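25 Oct 2024

Rain from the morning. I made the coffee too strong again and drank it anyway. Today I finished the second week with the Flurneck trial, so I want to write down what I think before I talk with Kirsten and before her opinion mixes with mine.

First the background, for myself in some years when I have forgotten. Flurneck is a simulation package for robot arms. Vendwood sells it, and we have a trial license until the end of the month. You choose an arm, you choose a gripper, you put objects in a room, and then you drive the arm with a controller or you let a program drive it. Everything is saved and can be played again. Akihiko Sakamoto found it in September and wrote me a long message with many exclamation marks, which is not his habit. He wants it for teaching. I want it for testing our sorting routine before we touch the real arm, which had its wrist repaired already this year, and I do not want to write to the repair people again.

In the morning I did the pick tasks. I had planned to use the whole day for them, but the start went better than last week. The menu for the grippers is finally clear to me. Last week I was angry at it for one full afternoon, and then Usha Lobo looked over my shoulder and said that the unit was set to inches. She was kind and did not laugh until she was in the corridor.

The room I used is one that comes with the package. There is a table and a wooden tray, and you get a ball. I like that they did not make it too empty. In the other product we tried, the one from Holst, everything stands on a gray plane with no end, and after one hour I feel like I work inside a headache. In Flurneck there are walls and even a small picture hanging on one. It helps me to know where I am when I look through the camera on the hand. I turned the wrong way many times last week, and the color of the walls brought me back.

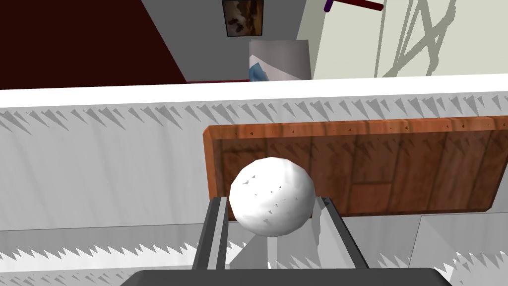 I worked mostly from the hand view, because our real arm will have a camera in the same position. My opinion about this view is mixed. The fingers are easy to see, and I can judge quite well if I am centered on the object. Depth is harder. Many times I thought I was over the tray and I was still in front of it, and I had to change to the side view and change back. Eun-ji Myung says that I should learn to use the size of the object for this. She is right, but she also played many computer games as a child and I played none.

Now the thing I must tell Vendwood. The shadows are bad. On the table there are rows of sharp gray teeth, like a saw, and small dark triangles appear also on the ball and on the edge of the tray. For a person it is only ugly. For a vision model it can be a real problem, if the model learns that a table has teeth. I changed the shadow setting from medium to high and the teeth became smaller and more numerous. Then I turned the shadows off completely, and the table was clean, but the ball looked like it was pasted on paper and I could judge the distance even less. So I put them on again. I wrote to their support at lunch. The answer came before I finished my soup – polite, with a ticket number, 311, and no solution yet.

The ball is also not so round. It is made of flat pieces, and you notice this when you are close. I asked myself if the contact is calculated with the flat pieces or with a true sphere. The manual has one sentence about it and I read this sentence four times. I believe it says that you can choose, but that the choice is in the paid version. If I understand correctly, this is not very generous. I put it on my list of questions.

After lunch I ran our own program instead of driving by hand. I let it do 80 attempts with the same starting position and small changes in the friction value. I will not write the results here, they are in the shared folder, and I do not trust them before I have checked the friction numbers against our rubber. But I was glad to sit there with my tea and watch the attempts go by. When something goes wrong in the simulation, I press one key and it is all new again. With the real arm I would be on my knees under the bench looking for the ball.

One annoying thing: the replay does not remember which camera I had chosen. Every time it goes back to the general view and I must choose the hand again. It is a small matter, but I did it so many times today that my finger is tired of it.

At three we had the call with Hanne Grímsdóttir from Surnness, who have used the package longer than us. I had prepared my questions on paper, as I always do, because on a call my English becomes slow and I lose my good words. She was very patient. She said that the teeth in the shadows are known to her also, and that they do not use the rendered pictures for training at all, only the joint positions and the contact forces. For the pictures they use the real camera. This is sensible, but it makes the package less valuable for our case, and I should say so clearly in the report. She also said that the import of own objects is the best part. I have not tried it. I have 2 days set aside for that next week, and I hope to bring in our bottle caps and the bent clips that always give us trouble.

I asked her the price question too, whether they negotiated. She laughed and said that everybody negotiates. I am bad at this. Kirsten can do it.

After the call Akihiko came by and wanted to try. He picked up the ball at his first attempt, without a side view, and looked at me as if to say what is the difficulty. Then he tried to place it in the tray, and it took him longer than it ever took me, and he became very quiet. I enjoyed this more than I should. He still wants it for the students. I think he is right about that use: they can make all their mistakes there and it costs us only electricity. For two licenses for teaching I would say yes already today. For our testing I would say wait, until they repair the shadows and answer me about the sphere.

In the evening I started to write the report and wrote only the title and the first paragraph. I had written "the gripper is comfortable" and then I did not know if a gripper can be comfortable. The controls are comfortable. I corrected it.

I called my mother. She asked what I did today and I said that I moved a white ball to a tray. She asked if they pay me for it. I said yes, and she was satisfied, and then we talked about her neighbor's roof for a long time.

Tomorrow: check the friction numbers, ask Usha for the drawing of the bottle caps, buy bread and light bulbs.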